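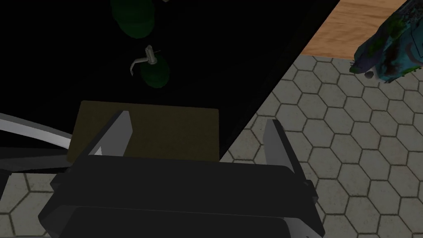

Slide 1. Gripper open, brown board beyond it.

Welcome, phones off, tea is at the back. Talk runs 20 minutes, questions after.

Who I am: trained as a trombonist, came to conducting through the Ustside community band. First rehearsal I took had 15 players and no percussion. I beat everything far too big.

Topic today is the left hand. Most new conductors copy the right hand with it. Ask the room to beat four with both hands, then put the left hand on the music stand and keep going. Wait for them to notice the sound in their heads hasn't changed.

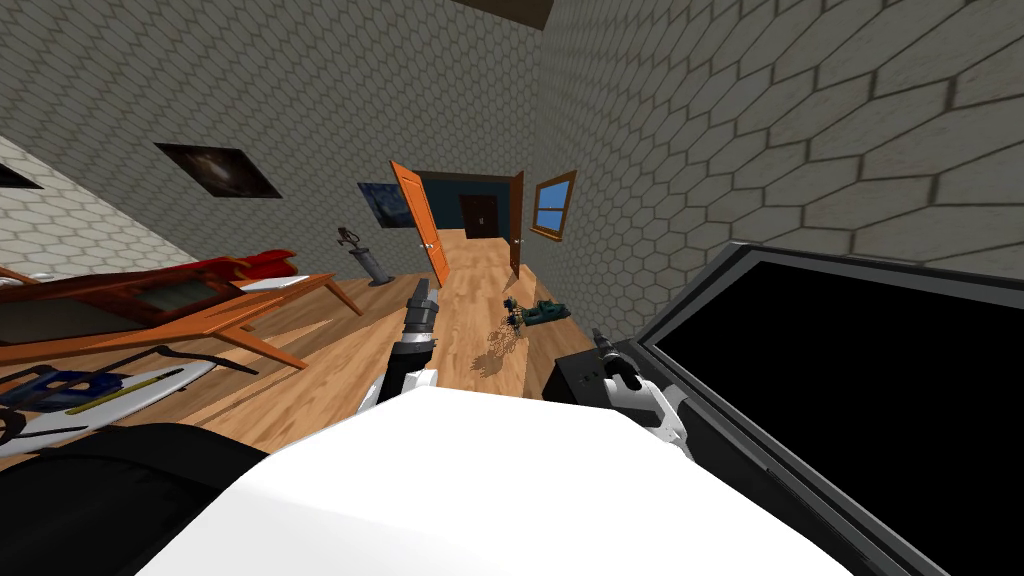
What the left hand is for: dynamics, cues, cut-offs, page turns. Play the Isthorpe recording, the slow march, letters C to D. Listen for the late horn entry. I gave no cue there. Second take, same bars, cue given one beat early with the breath.

Mention the Sheehan method book if anyone asks for exercises. The first 3 are enough for a term. 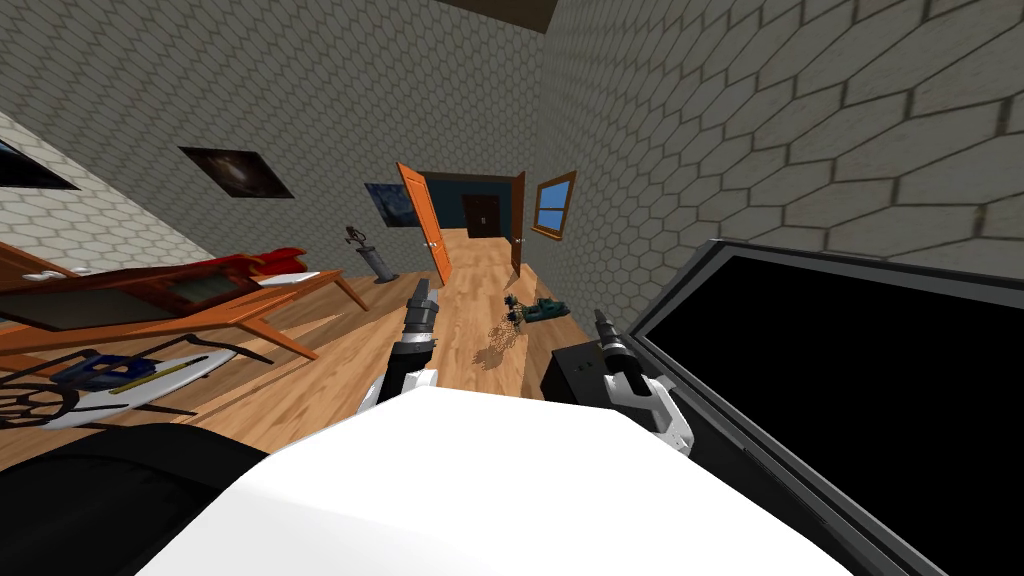 Crescendos. Palm up, start low, save some height for the last bar. Practise with a metronome and count aloud. At Vullgate we did this with the junior band and the colour of the low brass improved before the volume did.

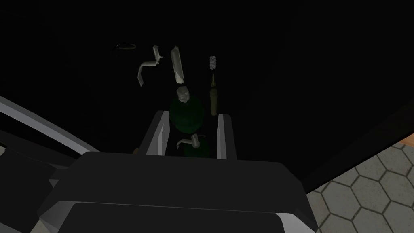 Baton grip comes last. Thumb and first finger hold it, the others rest around the bulb. Tight hands give a tight sound, especially in the clarinets. Look at the two fingers on the slide, standing apart with the small white lever shape in the gap between them. Ask everyone to open thumb and finger like that, then bring them in slowly until they just touch the stick. Repeat with eyes closed.

Handout on the way out. Take questions.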